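What a Climate Map Leaves Out: Testing Temperature Projections on a School-Sized Budget

Nives Sala
Final project report, Environmental Data and Communication
Submitted 4/15/25

1. Why I picked this

Our course reader has a color map of the year 2100 on its cover. It goes from orange to a purple so dark it is almost black, and I have never met a classmate who could say which emissions path it shows, or what years it is being compared with. I wanted to find out how much of the effect of a map like that comes from the model numbers and how much comes from choices somebody made afterward, at a desk, with a color picker.

I should say early that I do not doubt the warming. My doubts are about pictures of it, including the ones I made myself for this project.

The practical question was this: if you give people the same projected temperatures drawn in different ways, do they come away with a different idea of what the projection says? My supervisor, Amedeo Caruso, thought the answer was obviously yes and that I would have trouble finding anything new to say. He was half right.

2. Data and area

I used the gridded output the department already keeps for teaching, for a valley area we call Rurkusau in the files. It has a flat lower part with most of the houses and a steep upper part with hardly any. The grid has 222 cells over land. Cells that were mostly lake were dropped, which took me longer than it should have, as the mask was shifted by one row and I did not notice until the lake turned up on a hillside.

The output covers two paths, one where emissions are cut and one where they keep going. For each cell I took the difference between the late-century average and the reference average. There were nine model runs per path. I used the mean of the nine for the maps and kept the spread for later.
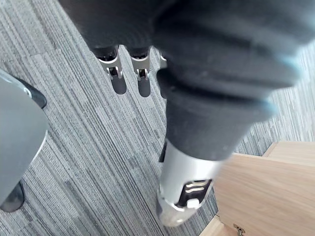

The mean is already a choice. In the upper valley the nine runs disagree with each other a good deal, mostly over how long snow stays on the ground, and the mean hides all of that under one flat tint. A reader looking at the finished map has no way to tell a cell where all the runs agree from a cell where they are pulling in opposite directions around the middle. I raised this in my proposal and was told it was a known problem. It is a known problem to people who make maps.

3. The four versions

I drew every map in Gritico, a small plotting package written by former students here. It is not pretty but it lets you set everything by hand and it does not smooth unless you tell it to.

Version A used a single color going from light to dark, with the scale starting at zero change.
Version B used the blue-to-red scale that most people expect. Nothing in the valley gets cooler, so no cell ever comes out blue. The blue half sits in the legend and does nothing.
Version C used the same colors as the cover of the course reader, stretched so that the warmest cell in the valley gets the darkest purple.
Version D was version A with hatching over the cells where the runs disagree.

Same numbers in all four. I checked this by exporting the values behind each map and comparing the files, and I would suggest that anybody repeating the work do the same. My first version C turned out to have been drawn from the wrong path.

I also planned a fifth version, animated, running decade by decade. I built it in Cocco and dropped it. The animation filled in the steps between decades with invented in-between values so that the colors would slide nicely, and once I had seen that I could not defend showing it to people as model output. I have since watched several public climate animations with this in mind. Some of them must be doing the same thing, and the captions do not mention it.

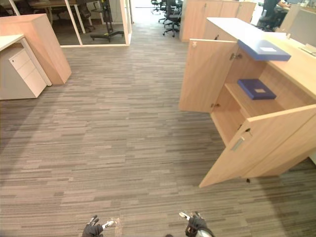 4. The survey

The survey ran on Pamix, which the college uses for course feedback. I asked for 100 people and got 68 complete answers. Each person saw one version only, picked by the software, and answered the same questions: how much warming does the map show for the lower valley, how sure are the scientists, and how worried does the map make you on a scale from one to ten.

The 68 were mostly students, and mostly students in buildings where I could put up a poster. I do not think they stand in for the public and I will not pretend they do. A fair number had taken the same introductory course I took, so they had seen the purple map before.

5. What came back

People who saw version C gave the highest estimates of warming in the lower valley, and they were too high. That fits what Amedeo Caruso predicted. The legend was there, in type as large as on the others, and many people seem not to have used it.

Version B did worse than I expected in a different way. Several people wrote in the comment box that part of the valley would cool. No part of the map was blue. I believe they read the legend and took it for a description of the place.

Version A gave the best estimates. It also gave the lowest worry scores, and two people left comments saying it looked like a rainfall map.

Version D is the one I had hopes for, and it did very little. Asked how sure the scientists are, the people who saw hatching answered much like the people who saw none. Some took it to mean forest. One person asked whether it was a printing fault. I had put a note explaining the hatching under the map, and I now think I was writing that note for my examiner.

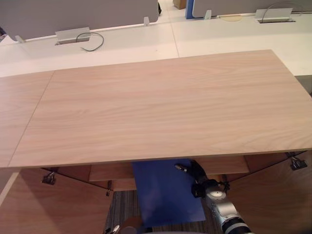
The groups are small, and I have kept away from significance tests. I ran them, and a couple came out the way I would have liked, but with groups this size moving one or two people from one side to the other changes the result. Putting a p-value in the table would be doing exactly what I am complaining about — dressing a thin result in something that looks solid.

6. Worry and knowledge

The point I had not thought through at the start is that the map people read correctly was the map that worried them least. If the purpose of a picture is to get people to act, version A is a failure. If the purpose is to tell them what the models say, it is the best of the four.

Most of the writing on climate pictures that I read for this project treats those two purposes as one. A striking picture is called effective, and effective is measured by attention, or by how often it was shared. I found very few studies that went on to ask people what number they had in their heads afterward. Of those, fewer still asked again later. I did not ask again later either, as the semester is only so long.

There is also a fair argument against me, made by Amedeo Caruso when he read my draft. He said that people's starting guesses are usually too low, so a map that pushes them upward may leave them nearer the truth than they were before. I have no data on starting guesses. It was a question I cut from the survey to keep it short, and I regret cutting it. I would still be uneasy with the idea of correcting one error by adding a second.

7. Limits

One valley, one set of runs, one college. The worry scale was my own and was not tested beforehand. The people who began the survey and quit are not in the results, and I cannot tell from Pamix which version they were looking at when they left. Screens differ, and the two darkest shades in version A are hard to tell apart on the older laptops in the library.

8. If someone carries on with this

Ask for a guess before showing any map. Drop version B unless you have real cooling to show. Find another way to draw disagreement between runs; small side-by-side maps of single runs might work, though they take up a lot of room and I suspect most readers will look at the first and skip the rest. The mask has been fixed and the corrected file is in the course folder under Rurkusau, together with the exported values for all four versions and the survey questions as they were asked.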